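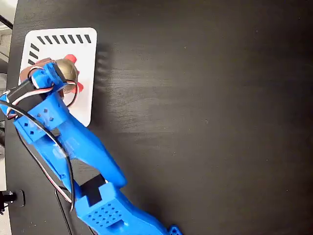
I have been around small robot arms long enough to have a favourite kind of failure, and it is the dull kind. I don't mean the arm that flings itself off the bench. I mean the one that closes its jaw on something, goes quiet and sits there holding on, while everybody in the room assumes it has finished the job.

We had one of those in March at Fluker, the shared workshop where I spend most of my Saturdays. The arm had a gripper, a ball to pick up and a printed card to work over, and it had been running the same routine for most of the morning. Up to 770 cycles, if you believe the log. Then a cable worked its way over the wrist, as cables do, and tugged at its plug each time the arm reached out. Eventually the motor up there stopped reporting where it was. The controller, a Henov board with plenty of good points, took the last number it had been given and carried on believing it. The jaw kept squeezing. The screen said "ready".

Two of us walked past it before anyone smelled anything. By then the servo was too hot to touch, and I know that because I touched it. Nothing caught fire, I should say, and the blister was small. But I have been chewing on it ever since, and I've come to think we are worried about the wrong things with these little machines.

Most of the safety talk I hear is about force and speed, and fair enough. You hang a sign, you tape a line on the floor, you tell the kids to keep their fingers back. With a desktop arm, though, the motion is the part that looks after itself, in a way. It moves, you notice, you pull your hand away. Stillness gets no such respect. We've all grown up with appliances that are safe when they're quiet, and so we lean in across a stalled arm to grab a screwdriver as if it were a parked bicycle.

So my first plea is for the people who write the software. If a joint stops answering, say so, loudly, and let go. I know letting go isn't always right – an arm holding a full cup of tea over a laptop has a decent case for hanging on – but for the sort of light work most of us do, a dropped ball is a very cheap outcome. The Gatidix kit we used before had a timeout of 2 seconds, after which everything went limp with a sad little flop. We used to complain about that flop. I'd like to take some of it back.

My second plea is for the rest of us, and it's humbler. Look at your cables. I've read long, clever threads about grip control written by people whose wires are looped over the gripper like washing on a line. A cable needs slack at full stretch, and it needs somewhere to go when the arm folds up again. Ten minutes with some ties and a bit of patience would have spared me my finger.

I did hear the other side of this when I brought it up at Sithole, where a few of us meet for coffee and grumbling. The feeling there was that hobby gear is hobby gear, and if you want proper fault handling you should pay for it. I understand that, and I don't want to see cheap arms priced out of reach by a pile of rules. They've been a joy to me. But a warning on a screen costs next to nothing, and neither does a switch within reach that cuts the power to the motors. We have one now, big and ugly, screwed to the front of the bench, and I've already caught my sleeve on it twice.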